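Hand-Held Gripper Station: Pre-Session Checklist, with Comments
Judano bench group. Kept by Kristine Layug. Latest round of comments: November.
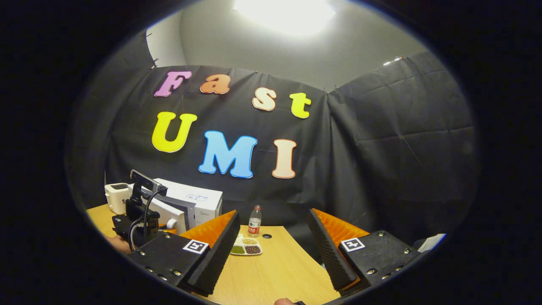

1. Gripper, before you pick it up

1.1 Marker on top of each finger is clean, flat and uncovered.
OK. Wiped both with a dry cloth. Please don't use the spray from the kitchen, it leaves a film that shines under the ceiling light.

1.2 Foam padding on the inner faces is firmly attached along its whole length.
OK. I love how well the ridged orange foam holds up! We went 300 grasps between inspections last month and I still couldn't get a fingernail under an edge.

1.3 Screws on both finger housings are snug.
OK after correction. One on the right side took a quarter turn. Hand driver only - Noel stripped a head with the power one and was very gracious about being named here.

1.4 Fingers open fully and close without catching.
OK.

2. Table and objects

2.1 Only the objects on the session sheet are within reach.
OK. Bottle, sectioned dish, toaster and microwave all listed.

2.2 Bottle cap is fully tightened.
OK. Check it by hand every time, even if you were the last one to use it.

2.3 Grains and beans are kept in their own compartments, and the dish is set down flat.
OK. Mahlet asked whether the dish could start further back from the edge. Yes, and I've added a tape measure to the drawer so we can all use the same number: 30 cm minimum from the front edge.

2.4 Toaster and microwave are unplugged unless the task needs power.
OK. Plugs go where the operator can see them, off the floor.

2.5 Table grommet is clear, with no cable pulled tight through it.
OK.

3. Fixed camera and stand

3.1 Stand doesn't rock when the table is nudged.
OK. Pascual's nudge test is now the official one: flat palm, one push, watch the webcam for wobble.

3.2 Cable has slack but can't hook a finger or a sleeve.
Needs attention. The loop beside the stand is bigger than it has to be. Two hook-and-loop ties would fix it. Tolera has a bag of them from Prandari.

3.3 Webcam is angled at the table and the angle matches the session sheet.
OK.

4. Backdrop and lighting

4.1 Clips along the top of the cloth are all holding.
Needs attention. The top line sags. Nothing is coming down, but a few extra clips would spread the weight, and a flatter cloth makes for better recordings too. Step stool please, no standing on chairs.

4.2 Letters on the backdrop are stuck down.
OK. Such a cheerful wall to work in front of.

4.3 Ceiling light doesn't wash out the markers.
OK at table height. Do a 9-second test clip and look at both markers through the full open and close before you record anything longer.

5. People

5.1 Sleeves rolled, lanyards off, long hair tied back.
OK.

5.2 Second person keeps hands off the table while the operator is moving.
Comment from Mahlet: can we agree on a spoken word for "I'm reaching in"? Agreed, it's "hands." Say it, wait for the operator to say it back, then reach.

5.3 Operator rests the wrist between sets.
Please do this one properly! The gripper feels light for the first few minutes and then it doesn't. Swap operators if your grip starts to shake.

Open items
3.2 cable ties - Tolera
4.1 extra clips - Pascual
Both to be closed within 72 hours and initialed on the sheet by the door.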